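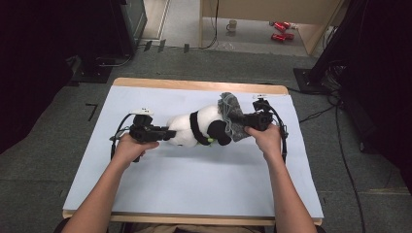
Kutix Table Board, light blue-gray

A flat work surface for craft, sorting and dressing tasks with soft toys, doll clothes and small knitwear. Made by Kutomar.

The board goes directly on the tabletop -- no clamps or screws. On a table of the matching size it leaves a thin strip of wood showing along the front and back edges. The plain color makes white and dark items easy to pick out.

Specifications
Length: 80 cm
Thickness: 6 mm
Color: light blue-gray
Weight limit: 9 kg, evenly spread
Warranty: 5 years

Use
Set the board on a level, dry table. For dressing a plush toy, lay it on its side across the middle of the board and work the garment on from one end. Keep sewn-in tags clear of the knit, as loops can catch.

Care
Wipe with a damp cloth. Do not iron on the board or leave it in direct sun. Store flat -- boards stood on edge may bow.

Ordering
Sold singly. Toys and garments are not included. Also stocked by Lozano. Replacement boards ship from the Lusov warehouse.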